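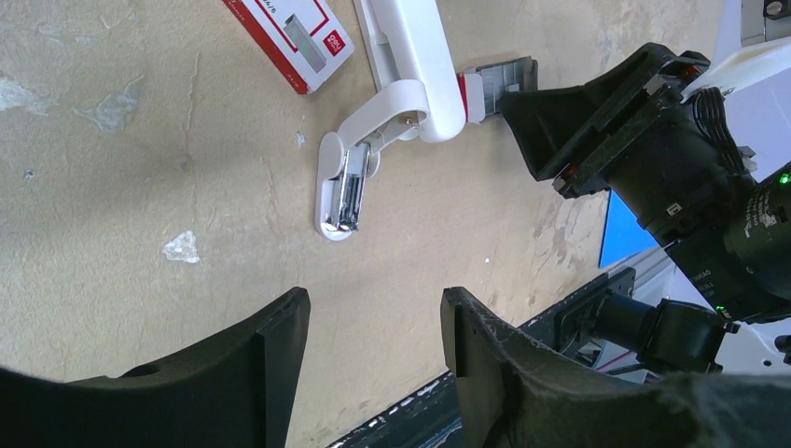 Does a desk lamp really help you do your homework?

Grown-ups say it all the time. "Put the lamp on, you'll ruin your eyes!" Adverts say it too, and adverts want your money, so we should be careful. Let's look at what a desk needs and what it doesn't.

First, the eyes. Reading in dim light can make your eyes feel tired and sore. You might get a headache, and you might squint and screw up your face. But does it damage your eyes for ever? Most eye doctors say there is no good proof that it does. A rest usually sorts it out. So if someone tells you that one chapter under the covers will ruin your eyes, you can ask them how they know. (Ask politely. They may still take the torch away.)

A lamp is still useful, only for a duller reason. It puts the light where you are working. The big light in the middle of the ceiling is often behind you when you sit at a desk, so your own head makes a shadow on the page. Try it tonight and see.

Why do some lamps bend?

A lamp with joints in its arm can be moved. That is all a joint is for. Your elbow is a joint, and without it you would have a hard time eating toast. If you write with your right hand, try the lamp on your left, so the shadow of your hand falls away from the words. Left-handers should swap it over.

Some joints have a small screw. When the screw works loose, the arm begins to droop. Ask an adult to switch off and unplug the lamp before anyone tightens anything.

The bottom part is called the base. It has to stop the lamp from falling over. A long arm with a light little base is a poor idea, however nice it looks in the shop, and you can test this with a ruler and a lump of modelling clay. Stand the ruler up in the clay and slowly lean it over. Then try again with half the clay.
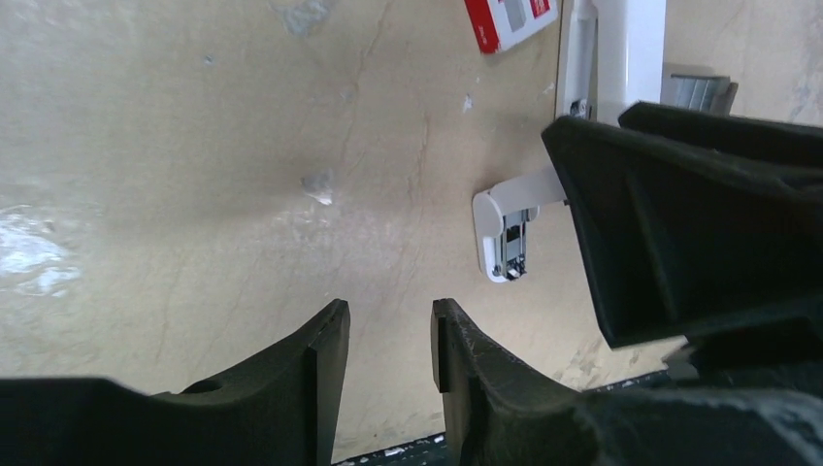 What about the stapler?

People will tell you a desk isn't a proper desk without one. Hmm. How many things did you staple last week? Dörte Ackermann's class at Redholm kept a tally through April. They used 9 staples for schoolwork and 10 for a paper crown. One class isn't enough to prove anything, but it does make you wonder who needs a stapler each.

Staplers are clever, though. A staple starts as a piece of wire with two straight legs. When you press down, a blade inside pushes the staple through the paper. Underneath is a small metal plate with two dents in it, and the dents curl the legs over so they grip. Keep your fingers out of the gap, and never try to clear a jam yourself.

And does a tidy desk make you cleverer?

We doubt it. Dindo Dalisay, who is ten and lives in Sturcombe, wrote to tell us that his desk is a mess and his spelling is excellent. We believe him about the desk. There were two mistakes in the letter.

Scratches and stains on an old table don't matter much either, unless your pen keeps falling into them. Put some card under your paper if it does. You don't need to buy a special mat.

Words to know

Base: the bottom part that holds something up.
Joint: a place where two parts meet and can move.
Tally: a way of keeping count with little marks.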